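Robot Perception and Control, Unit 7
Handout: Segmenting and planning from a wrist view

Read this before the lab. You will need the Drendik planner installed and the Tultivdale recordings unpacked in your home folder. The loader expects the folder names as they are, so leave them alone.

In the last unit the camera was fixed above the table and its pose never changed. In this unit the camera rides with the gripper. Every pixel measurement has to pass through two transforms before it means anything to the planner: camera to wrist, then wrist to base. The first is constant and comes from calibration. The second changes with every reading, so the image and the arm pose must carry matching time stamps. If the gap between them is more than 18 milliseconds, drop the pair. 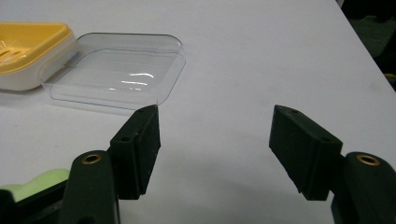 Segmentation in a wrist view starts with the parts of the image that are always there. The gripper fingers take up a large share of the pixels, and a model that has not been told about them will report them as objects on the table. We use a fixed mask for the arms of the gripper and a second mask, indexed by opening width, for the fingers. After masking, run the color model. It does well on the bright yellow tray of the soap dish and badly on the clear plastic tray next to it, where the white table shows straight through the floor. A depth sensor will not rescue you, as clear plastic often returns the depth of whatever lies behind it. What remains is the thin gray outline and the glare. Glare moves when the camera moves, so do not use those streaks as tracking features. Fit a rounded rectangle to the outline and keep the fit only if at least 66 percent of its length is supported by edge pixels.

The planner takes three inputs: a list of fitted shapes with a confidence for each, the table plane, and the current opening width. Shapes below the confidence limit are not thrown away. They are passed on as keep-out regions, and the planner will route around them but will not try to grasp them. Two shapes that touch are merged into one region until a later view separates them. Expect this often with items placed side by side.

Control runs in a separate process at 300 Hz. It never waits for perception. If no new target has come in, it holds the last one, and after a timeout it slows to a stop. Set the timeout in the config file, not in the code.

For the lab:
Run the Manríquez segmenter on the first recording with the finger mask off, then on. Save both outputs.
Plot edge support for the clear tray over the whole recording and mark where the fit is rejected.
Change the time stamp limit and note what happens to the position of the fitted shapes in the base frame.

Hand in the plots and one page of notes through Stunotia. Code is not graded in this unit, but it has to run.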